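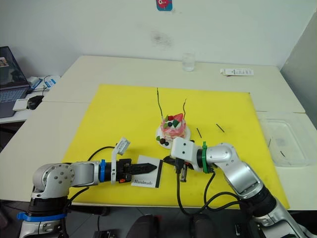
4.2 Finishing work at the Huaranga site

Figure 3. Finishing station at Huaranga. A small decorated cake stands on the yellow work board, with one arm on either side. The left gripper holds a pointed blade-like tool above a card printed "Handmade".

The Huaranga kitchen of Itex prepares small celebration cakes for shops in and near Zustville. Before May, all finishing was done by hand at two long tables. Each decorator took a plated cake, placed the fruit and leaf shapes, set the sticks, added a card and passed the plate to packing. The two-arm station, known on site as Brado, was then brought into one of the two lines. The other line was left unchanged for the length of the study.

We interviewed staff on both lines and observed 42 shifts. The kitchen finishes some 800 cakes in a normal week, and the share sent to the station was set each morning by the shift lead. Cakes with piped lettering stayed with the decorators throughout.

The most visible change was in how the day was divided. Decorators on the Brado line spent less time placing parts and more time laying them out, checking finished plates and stepping in when a part was dropped or set at the wrong angle. Sticks and cards accounted for most of these interventions. Several decorators described the new work as lighter on the wrists but harder on the attention, and two asked to return to the manual line after the first month. Their requests were granted.

Pace was a second source of concern. Under the old arrangement a decorator could slow down for a difficult cake and make up the time later. With the station running, the order of work was fixed in blocks of 90 minutes, and breaks had to fall between blocks. Giuliana Yupanqui, shift lead on the Brado line, adjusted the blocks twice at the request of her team. The second version — shorter blocks in the afternoon — was still in use when our visits ended.

The card itself became a subject of discussion. Staff disagreed on whether a cake finished partly by the arms should carry the word "Handmade". Some held that baking, icing and final checking were still done by people and that the word remained fair. Others felt that it described the part of the work they had given up. Management had ordered 2,000 cards before the trial and had no written rule on their use. At the time of writing the matter is under review, and the decorators have asked to be heard before a decision is made.

Pay grades did not change during the study. Job titles did: those on the Brado line are now listed as finishing operators, a term that most of them do not use among themselves. Section 4.3 takes up the question of training.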